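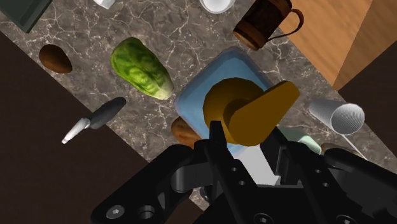 Cletum's kitchen pack, gripper's view, going for the yellow thing on the blue tray

Right, I've had the Cletum kitchen pack on my machine for a fortnight and a few of you asked if it's worth the money. Thread, bit of a long one, sorry.

What you get: a simulated kitchen worktop, a two-finger gripper and a big box of objects to scatter about. Veg, knife, bowl, mug, trays, that sort of thing. 797 objects in the full version, 13 in the free trial.

I paid for the full one. Ouch. The trial is fine for checking it'll run on your computer but you'll be bored of it by teatime.

Looks first. The marble is lovely, I like the veins running all over it. The cabbage is pretty good too, leaves and all! The yellow thing is more of a plain plastic lump, and a few of the other objects are like that.

The clutter setting is the bit I'd pay for again. Turn it up and stuff lands everywhere - mugs on their sides, a knife left lying by the cabbage, things half tucked under other things. Much closer to my own worktop than the tidy rows you get in Povbridge.

Setting up was less fun. The installer wanted a newer graphics driver, then it wanted the old one back, then it was happy. No idea. Took me a whole evening and most of a packet of biscuits.

I left it doing practice picks overnight. It got through 3,950 tries and logged 3,689 of them as good. Before anyone gets excited, that was with clutter on low and the default grip, so go easy on me.

Clutter on high is a different story, and I haven't let it run long enough to give you a number I'd stand by. Flat things in trays are where mine struggles. The fingers come in too steep and shove the tray along.

Moans: the manual is thin, you can't save your own layouts without the Zunmont add-on (extra money, grr), and the camera resets every time you swap scenes.

Support were nice though. I wrote in about the camera thing and had a proper reply before lunch. Fix is meant to be in the December update.

Would I buy it again? Yeah, if you're already practising picking and want messier tables. If you're brand new, play with the trial for a bit first - it's free and you'll soon know.

Trying the bathroom pack next. Will add to this thread once it's finished downloading, currently on 13 per cent.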